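Imprimir | Enviar por e-mail
25 de julho de 2023
Partilhas: 116

Como alinhar o vídeo e a abertura da garra no Putum

Neste tutorial explico como eu faço o alinhamento temporal entre o vídeo da câmara de punho e o sinal de abertura da garra manual, antes de converter os episódios para treino. Uso o Putum, a ferramenta de linha de comandos que mantemos na Erkutska, mas a ideia serve para outro programa. O português não é a minha língua materna, peço desculpa por alguma frase estranha.

O que é preciso

Um episódio gravado em bruto (pasta com o vídeo e o ficheiro abertura.csv), a calibração da lente e o Putum instalado. Eu trabalho com Linux. No Windows só testei a leitura, não a exportação.

Passo 1. Verificar os relógios

O vídeo e o sensor da garra têm relógios separados. Abra a pasta com o comando:

putum inspecionar episodio_304

O programa escreve o primeiro e o último instante de cada fluxo. Se a duração dos dois fluxos é muito diferente, não continue: o ficheiro está incompleto e o alinhamento vai dar um resultado que parece bom e é falso. Perdi uma tarde inteira com isto.

Passo 2. Encontrar o gesto de sincronização

No começo de cada episódio a pessoa abre e fecha a garra três vezes, no ar, sem tocar em nada. Estes picos vêem-se bem na curva de abertura. Para o vídeo, o Putum segue os dedos na parte inferior da imagem e calcula a distância entre eles em píxeis:

putum seguir-dedos episodio_304 --lente calib.yaml

É importante passar o ficheiro da lente. Com lente de ângulo grande os dedos mudam de forma quando abrem, e sem correção a distância não é linear.

Passo 3. Calcular o atraso

putum atraso episodio_304 --janela inicio

O comando faz a correlação das duas curvas e devolve o atraso em fotogramas. Nos nossos dados encontrei valores até 7 fotogramas. Se aparece um valor maior, normalmente o gesto de sincronização foi feito demasiado depressa. Neste caso, escolha a janela à mão com --de e --ate.

Passo 4. Controlar num momento de contacto

O gesto inicial não chega para confiar. Procure um fotograma em que os dedos já estão sobre o tecido e compare com a curva. Nas tarefas com roupa prefiro uma peça grande e estendida, como uma camisola de malha em cima da cama, porque os dedos ficam à vista contra uma cor uniforme.

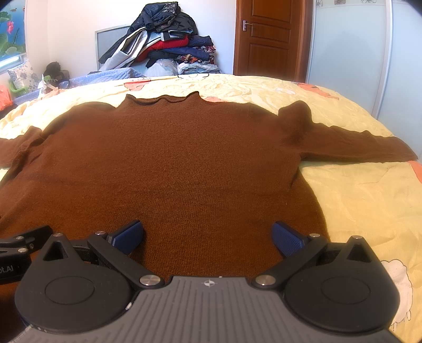

Ponha o cursor no fotograma escolhido e avance um a um. A curva de abertura deve começar a descer no mesmo fotograma em que a distância entre os dedos diminui. Se a curva desce antes, aumente o atraso em um; se desce depois, diminua. Repita perto do fim do episódio, para ver se há deriva.

Passo 5. Exportar

putum exportar episodio_304 --formato aguirre

O formato Aguirre guarda o atraso nos metadados e não altera o vídeo original. Se mais tarde quiser corrigir, basta mudar o número e exportar outra vez.

Imprimir | Enviar por e-mail

Comentários (3)

emura_lab: O seguir-dedos falha quando a roupa é da mesma cor dos dedos. Existe alguma opção?

Autor: Sim, experimente --contraste local. É mais lento, mas para tecido escuro ajuda muito.

pixel_torto: A mim dava erro no passo 3 e era a vírgula decimal no csv. Troquei por ponto e ficou resolvido. Obrigado pelo texto!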